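洗濯物の山をたたむ前に 片づけサービス「Cernard」代表に聞く

衣類と寝具の整理を専門にする「Cernard」は、開業から2年になる。代表は以前、リネン会社のDorutumに勤めていた。

いちばん多い相談は、ベッドの上に積んだままの布類だという。「置く場所として広いので、つい載せてしまう。夜になると床に移して、朝また戻す。それを繰り返している家は多いです」

最初にするのは、大きいものを抜くこと。紺地に幾何学模様の毛布、黄色いフリースの毛布、橙がかった茶色のプリントのシーツ。こうしたものが山のかさの大半を占める。「デニムやフード付きの服は、その間にはさまっています。先に服を探そうとすると、山が崩れて余計に時間がかかります」

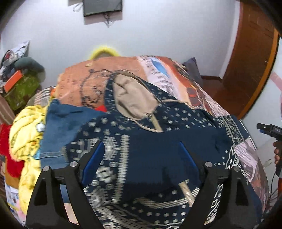 10分で区切る

作業は10分ごとに休む。毛布は四つ折りにしてから三つに巻き、服は持ち主別に分けるだけで、その日はたたまなくてもいい。

「ひもの付いた服は、ひもを中に入れてから重ねてください。ほかのものに引っかかるので」

収納には幅36センチの布箱を使う。8月に冬物の毛布を見直す家には、箱を一つ空けておくよう勧めている。枕は箱に入れず、ベッドに残す。

次の講習は2024年2月28日、Skuvierの2階で開かれる。参加費は815円。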